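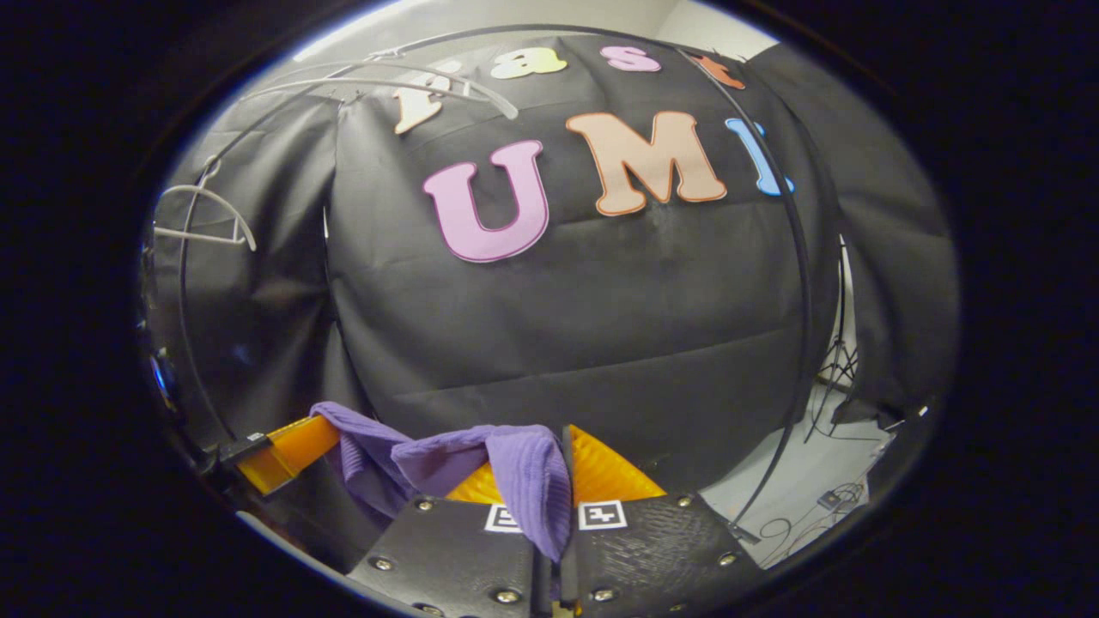 # Felt letters on cloth: patterns and backdrop notes

Filed under: Craft files / Lettering / Templates

This folder has the patterns and working notes for felt letters that go on a hanging cloth. The letters come in two sizes. Small ones are for a top line, large capitals are for the line below it. Everything is cut by hand from craft felt, so expect small differences between two copies of the same letter.

The notes were started by Hedvig Haugen and are kept up to date as letters get added or recut.

## What is in the folder

- `small/` — lowercase alphabet plus a capital F
- `large/` — capitals only
- `borders/` — the same outlines, made slightly bigger, for the contrasting edge
- `layouts.txt` — spacing for the words made up so far
- `colors.txt` — which felt was used for which letter

Q and X are missing from the large set. The small g is in there but the tail is too thin and tears. Use it only if you plan to back it with a second layer.

## Colors

Each letter is a light or soft color with a border line that stands out from it. For the UMI line, the U is lavender-pink with a darker magenta border, the M is peach-tan with orange, and the I is light blue. The small letters in "Fast" go from cream-white and pale yellow-cream to pink and orange.

Pale felt reads best on black. Navy and brown were tried in the large size and were hard to see from across the room, so they were dropped.

## Cutting

Print at full size. Turn off "fit to page" or the borders will not match the letters. Cut the border piece first and lay the letter on top before gluing. Fabric glue is fine. Hot glue leaves ridges under thin felt.

Allow some 90 minutes for a short word in the large size, with borders. Small letters take less felt but go slower.

## The cloth

Black cotton works, and so does any heavier black fabric. Shiny cloth shows glare. Iron it on the back before the letters go on — afterward you can only steam around them. Cloth that has been folded for storage keeps its creases across the middle, so roll it on a tube if you have one.

Pin the top line first and step back to check it. Leave 2 inches between the two lines at the lowest point. A slight tilt on a letter is fine and some people like it better.

Attach the letters with safety pins from behind or a few loose stitches. Use 3 stitches on a wide letter like M.

## Known problems

- The narrow capital I curls at the ends if it is only one layer.
- The magenta border felt sheds. Brush it before hanging.
- `layouts.txt` still has the old spacing for "Firnen" and "Cilton". Do not use those two.

## Use

Copy, change and share the patterns as you like. If you recut a letter, please add a line to `colors.txt` with the felt you used.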